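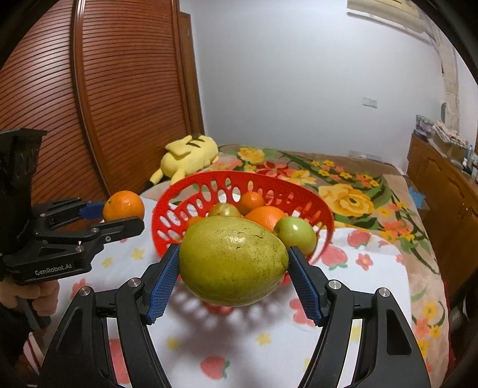
About Bindeck Fruit

We're a small fruit delivery business that loves citrus, apples and pears a bit more than is reasonable. Bindeck started with 20 boxes packed in a home garage and a hand-drawn map of who lived where. These days we deliver to roughly 3,000 households, and we still get excited when a good load of pomelos comes in!

Our idea is pretty simple. Fruit should sit out where people can see it, in a bowl or a basket, and it should be nice enough that the kids grab a piece on the way past. So every box is mixed. You'll get oranges, something small and easy to peel (mandarins when they're at their best), apples for lunches and a few pears that may want a day or two on the bench. If there's a pomelo going, we'll try to squeeze it in, and yes, it takes up half the box.

What we look for

We choose by colour last. Weight comes first, as a heavy orange is usually a juicy one, and then smell, and then how the skin feels. A few specks or brown scratches on the rind don't bother us at all — that's mostly leaves and branches rubbing in the wind, and the inside tastes just the same. Our growers at Grurnach and Vuorinen used to have a hard time selling scratched fruit. Now they set it aside for us, and we're very happy to have it.

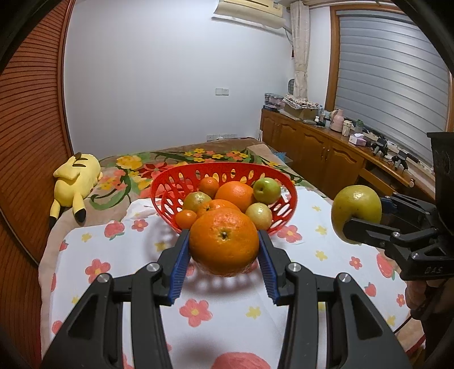 Pears are our other favourite. Most people wait for them to go soft all over, and by then the middle is past it. Press gently near the stem, and if it gives a little, eat it that day. Keep the apples apart from them if you want the pears to hold on longer, or put them all in together if you're in a hurry. Oranges don't much mind who they sit beside. A basket with holes in the sides is great for all of them because the air can get through, and you'll want to turn the fruit over every few days and eat whatever's at the bottom.

Our boxes

There are 3 sizes. The small one suits one or two people, the middle one is the family favourite, and the big one goes mostly to offices and childcare centres. The Nostex box is a bit different: it's all citrus, it runs through the cooler months only, and it comes with our marmalade recipe (the long one, with the overnight soak). We bring it back each April and people start asking well before then.

Boxes are cardboard and we'd love them back. Leave yours flat by the door and the driver will pick it up on the next run.

Swaps and changes

Don't like pears? Tell us and we'll give you more apples. Orders can be changed up to 9 pm the night before delivery, and you can skip a week any time from your account page.

Page updated March 6, 2025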